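計画より先に、記録の道具を直してほしい

ロボットのソフトウェアの話をすると、多くの人は計画アルゴリズムについて聞きたがります。私も学生のとき、Dijkstra法を初めて自分で書いて動いた日はとても嬉しかったです。しかし、仕事で毎日コードを書くようになってから、考えが少し変わりました。いま一番足りないのは、データを見るための道具だと思います。

私たちのチームは、手で持つグリッパーで集めた操作の記録を使って、制御の方策を学習させています。5月の時点で記録は3,352件ありました。再生には社内ツールのSernoを使いますが、当時のSernoは映像と指の開き幅を別々の画面に出していました。時刻が少しずれていても、見る人は気がつきません。

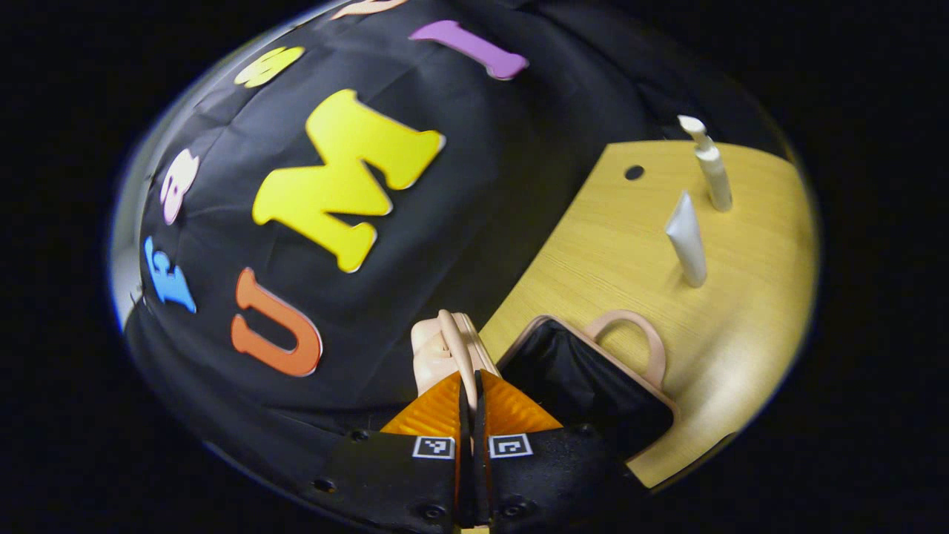

バッグの持ち手を指で挟んだところ。黒い布と文字の形のフォームも写っている。

黒い布の上に黒い布のバッグがあると、境界を探す認識器には難しい条件になります。私は最初、学習がうまくいかない原因は認識器だと信じて、モデルを二回取り替えました。本当の原因は、指の信号が映像より100ミリ秒遅れて保存されていたことでした。二つを同じ時間軸に並べる画面を作ったら、30分で見つかりました。その画面のコードは、モデルの交換に使った時間と比べると、恥ずかしいほど短いものです。

もちろん、よい道具があっても悪い方策はよくなりません。同僚には「画面を作る時間があれば実験を一つ増やすべきだ」という意見もあり、締め切りの前には私もそう考えます。それでも、ずれた記録で実験を増やすと、間違った結論が増えるだけではないでしょうか。

論文では、可視化ツールの説明はたいてい付録に一行あるだけです。時刻の合わせ方が書かれていないことも珍しくありません。せめて、どの時計を基準にして、遅れをどのように測ったかは、本文に書いてほしいと思います。私たちも次の報告からそうします。

2020年10月1日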